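The house rules for teaching a robot to fold
By Jovita Nava 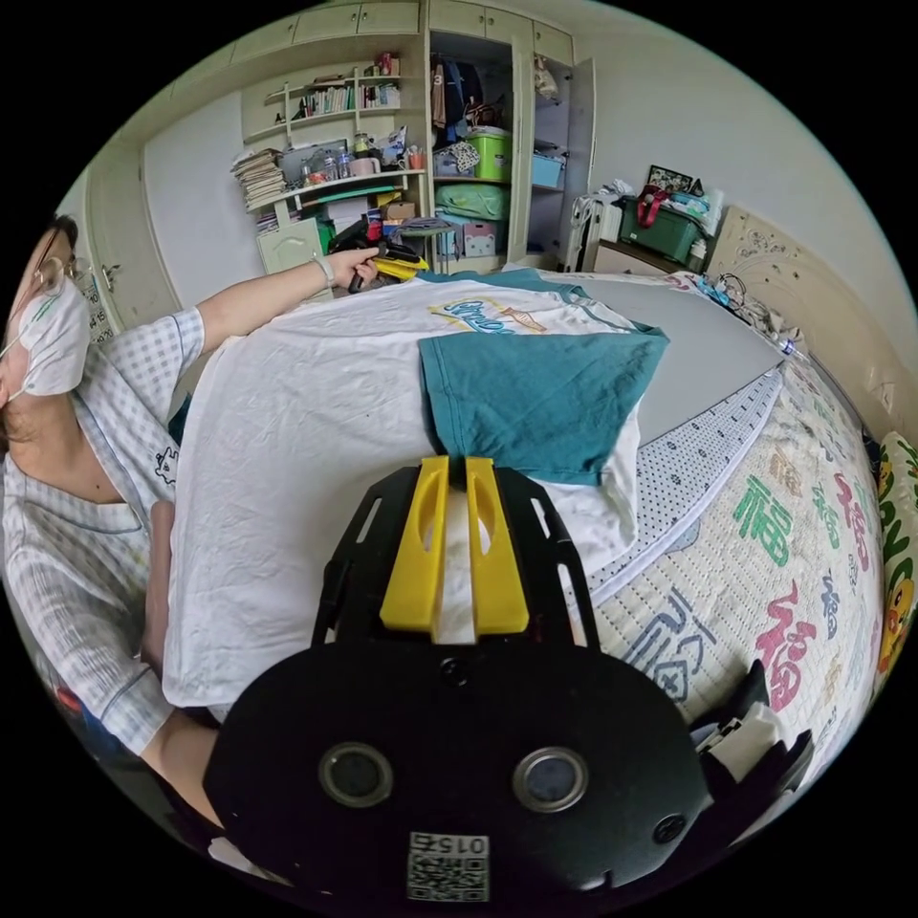 A T-shirt is pinched at its top edge by a hand-held gripper, with a folded teal one resting on top of it.

The first thing Lech Śliwiński wanted to talk about when I rang him was manners. I had a page of questions ready on motors and software, and we did get to them eventually, but for the first half hour he told me how you ought to behave when you walk into somebody's bedroom to record them folding their washing (he takes his shoes off, always, and he carries his own slippers).

Lech looks after home recording at Tirnora, a small outfit that gathers examples of everyday chores for the people building household robots. The folding is done by ordinary people in ordinary rooms, using a pair of grippers they hold in their hands, and the recordings go off to teach a machine how cloth behaves. It's a lovely idea, and it works best in homes that look lived in, with books on the shelves and cables on the bed. That is also where the trouble starts, because a lived-in room is full of things that belong to somebody.

So there is a rule book. It began as six rules on one sheet of paper, and although it has put on weight over the years (my copy came in a ring binder, with tabs!), those first six are still at the front. Ask everyone who lives in the home, including the teenager. Walk the room together before anything is switched on. Photos, letters and notes on cupboard doors get turned over, moved or blurred later, whichever the household prefers. Every gripper carries a number, and the number goes in the log. Anybody can stop at any time and still be paid for the session. And the household has a fortnight to change its mind about the lot.

The fourth one sounds like the dull one, and I said so, and was gently put right. If a gripper has a bent finger or a smudged lens, every recording made with it may be a bit off, and without the number you'd have no hope of finding them. Lech once spent most of July going back through 335 sessions for a fault that turned up in a single tool. He tells this story with a sort of fondness, the way other people talk about terrible camping trips.

Then there is the matter of tiredness. Folding shirts with your own fingers is one thing, but doing it with a tool in each fist gets into your forearms, and tired people start to cheat a little, tugging and bunching where they would normally smooth. The Tirnora book allows 180 minutes a day with proper breaks, and asks for the clumsy attempts to be kept and marked as clumsy. I was rather pleased to hear there's a place in the world for my fitted sheets.

Not every firm does it this way. Sakitz, which Lech speaks of with great courtesy, blurs nothing and asks households to clear the room beforehand. He thinks you lose something when the colour and clutter go, and I'm inclined to agree, though I can see why a family might favour the tidy version.

The two firms are now working on a shared code, with a draft out for comment until Wed 2 June. More than 500 responses have come in already, a good many from people who have done the folding themselves, and what they mostly want is a plainer consent form. Lech has the new one pinned up beside his kettle and reads it over while he waits for his tea, pencil in hand, crossing out the long words.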